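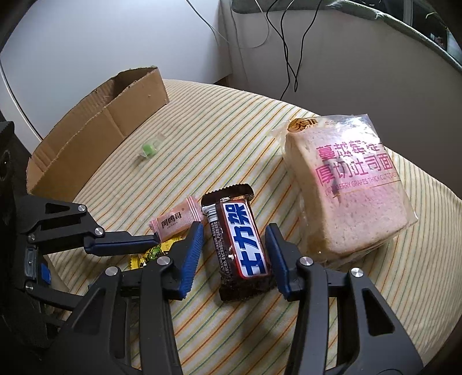
Open jaws on either side of a chocolate bar, second gripper at left. Snack table task.

Re: [handheld-rules] Draft 3, section 4: when does an episode start?
Aug 17, 2024
By Bevan Tautahi

Wissam Karam wrote:

> Section 4 of the draft says an episode starts "when the operator is
> ready." At Jellton we read that as the moment the jaws are open around
> the first object. The Lulteo people read it as both hands at rest and
> clear of the table. We compared 63 episodes from each site and the
> opening parts don't line up at all.
>
> Can we pick one and write it down? I don't mind which. I would also
> like a rule on what may be left on the table, and one on wrappers. We
> have had two arguments about wrappers already.
>
> Wissam

Wissam, thanks for raising it. I wrote that line and it is too loose. Proposed wording is below, please tear it up.

4.1 Start. Both grippers are open and clear of every object by a hand's width. Hold for one second, then move. If a finger is already next to an object, as in the still at the top, the episode has been running for a while and should not be cut there.

4.2 End. Both grippers are open and clear again, same distance, same one-second hold. If an item has dropped to the floor, finish the hold and mark the episode as "dropped". Don't pick the item up on the recording.

4.3 Two hands. One gripper may wait while the other works, but it should wait where it isn't hiding the next item. In the still the left gripper covers part of a yellow packet. That is fine in passing. It is not fine as a resting place for a whole episode.

4.4 Items. List every item by type before the first episode of a session. For the table in the still the list would read: chocolate bar, one; small wrapped sweets, three; bread in a clear bag, one. The box goes on a separate line as a container. Use the type and not the brand, and copy the printed name into the notes field in whatever language it is printed. We lost a day at Tuhiwai to one product entered under two spellings.

4.5 Wrappers. Swap a packet when it splits or after 30 episodes, whichever comes first. Clear film gets its own tag, because glare moves with every small shift of the bag and the people training on the data want to be able to find it. Don't tape bags flat to get rid of the shine.

4.6 Table covering. Any cloth is allowed, stripes included. Smooth it before each episode. Do not change it in the middle of a session.

4.7 Background. Cables behind the table can stay if they hang clear of both arms. Anything that can be snagged has to be moved before recording.

On old data: the Denum set has 1126 episodes, and I went through the ones logged as snack table. Of those, 38 start too late under 4.1. I would keep them and add a "late start" tag. Recording them again isn't worth it, and some groups only use the grasp itself.

I have left out finger pad wear on purpose – it belongs in section 6 with calibration, and that section isn't ready.

Two things I still need from the list. Is a hand's width good enough for 4.1, or do you want a number? And does anyone object to the one-second hold? Lulteo asked for two last time, which I think is long for short tasks like this one.

Replies on the list please, not to me directly. I will put the agreed text into draft 4 in September.

Bevan

Last updated: same day, wording of 4.5 corrected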